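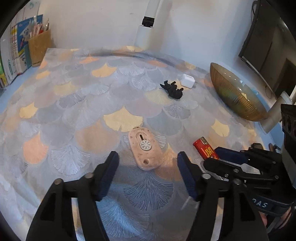 Mineck's second single, "Dantas," has dropped out of the top 100 of the weekly download chart after eight days of active promotion, and the group's label has confirmed that no further music show appearances are planned for the song.

The four-member group entered the chart at number 59 and fell to 147 in the following update. The album of the same name, released through Standinent in January, remains on sale in its standard and photo book editions. A label notice posted to the group's fan site at 6 p.m. stated that the promotion period had ended as scheduled and that the members would move on to rehearsals for a run of small theater shows.

Eight days is short for a title track. Groups at a similar stage usually appear on the weekly music shows for three to four weeks, with a follow-up track sometimes added for one more. Mineck performed "Dantas" on four broadcasts. Two of these were recorded on the same afternoon, and one used a shortened edit of 2 minutes 10 seconds that removed the second verse and most of the bridge. The full choreography was shown only once on television, during the first week.

The label's schedule left little room for a longer run. The song was released on the same evening as the first teaser for labelmate Skina, a solo singer whose own single follows next month. Both acts share a styling team and a rehearsal studio, and the two release plans overlapped from the start. The second "Dantas" performance video, listed on the original timetable, was moved back twice and then removed from the page. The notice did not say if it will be published.

Anika Boateng, head of artist planning at Standinent, said in a written reply that the length of the run had been set before the song came out and was not a response to its chart position. "The plan for this single was a brief broadcast period followed by live dates," she wrote. "The theater shows were booked first, and the broadcast calendar was fitted around them." She did not comment on the performance video or on the choice of the shortened edit.

Fans have been collecting signatures on an open letter that asks the label for one additional week of broadcasts. It had 745 names by the time the notice went up. The letter makes two other requests: that the practice room version of the choreography be uploaded, and that fan chants be published before a song's first broadcast. The chant guide for "Dantas" was posted after the second show, and the audience section in the first recording can be heard falling silent through the pre-chorus.

Opinion on the fan boards is divided over how much the short run affected the result. Some posters point out that the song rose slightly on one streaming service in the days after the final broadcast, which they take as a sign that it was still finding listeners. Others note that the group's debut single had a full four-week run and peaked lower. A third view is that the title track was the wrong choice, and that the album's third song, a slower track with a live drum part, would have been easier to promote with few television dates.

Physical sales are harder to compare. The standard edition was delayed at several retailers, and copies ordered in the first week were counted in the second. The photo book edition was released with a random card insert and sold out its first pressing. Standinent has not announced the size of that pressing. A second one is listed as available for order, with shipping in three to five weeks.

The theater shows will take place in four cities, with two performances in each. Each show is listed at 90 minutes without an intermission. According to the published program, the set will include both singles in full, the remaining album tracks and a short unit stage by the two youngest members. Ticket holders from the fan club may enter 30 minutes before general admission. Skina is not listed on the program for any of the dates.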